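Tlapale Home Food Project
Progress report to the Denus Fund, second period
7 Jan 2026

1. Where we are now

In this period we worked with 52 households in the two upper districts of Tlapale. The plan said 53. One family moved to another town before the first visit, and it was too late in the season to invite a new one. All other households stayed with us until the end of December.

The purpose of the grant is the same as before: families should waste less of the fresh food they buy or grow, and they should eat more of it at home. We do this with home visits, a short printed guide and a shared cooking evening every month.

2. Activities

Each household received 4 visits. The first visit is mostly talking. We ask where the food is kept, who does the shopping, and what was thrown away in the last week. In the later visits we look again at the same questions and help the family to choose one or two changes. Many chose to shop two times a week and buy smaller amounts.

The printed guide was made by Ikatex, who also printed our posters last year. We ordered 100 copies. The first version had too much text on the storage pages, and older readers told us the letters were small. The second version is better, but it came three weeks after the agreed date, so the first group of families got it only at their third visit.

The cooking evenings were held in the hall of the Brurex building. They let us use the kitchen without rent and we paid only for gas and cleaning.

3. What the families tell us

The most common change is a simple one. People moved their fruit and vegetables from closed bags and low drawers to a place where everybody passes, and they say that they now remember to use them.

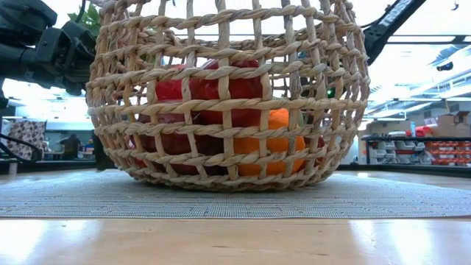 Some families also began to write a short list on the refrigerator door with the food that must be eaten first. This worked well in homes with school children and less well in homes where people eat at different hours. Two families stopped the list after a few days and did not want to try it again.

4. Difficulties

The food diaries were not filled in regularly. We will replace them with a phone call every second week. Travel was also more expensive than in the budget, and we request your permission to move the unused part of the printing line to travel.

5. Next period

We will begin with the lower district, where we still need a hall for the cooking evenings. The financial tables are sent in a separate file.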